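Equipment Planner (contract, 30 hours a week)

Rosser needs a planner for its desktop teardown line. You will draw up the budget for two more robot arms, get quotes on grippers and wrist cameras, and keep the spare parts list current. Purchases over $2,000 go to Dilwyn Nicholas for approval.

You should have bought shop equipment before and be able to read a wiring diagram. Programming is not required.
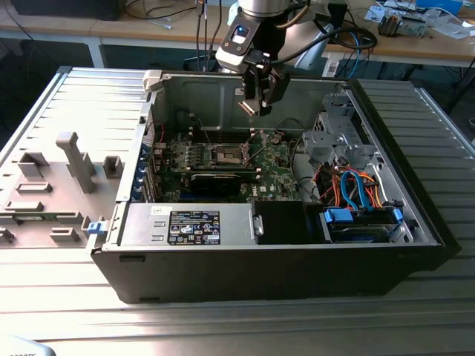

The contract runs 12 months, starting in November. Send a resume and one budget you have written to Branwen Hopkin, Purchasing, by 8 Oct 2024.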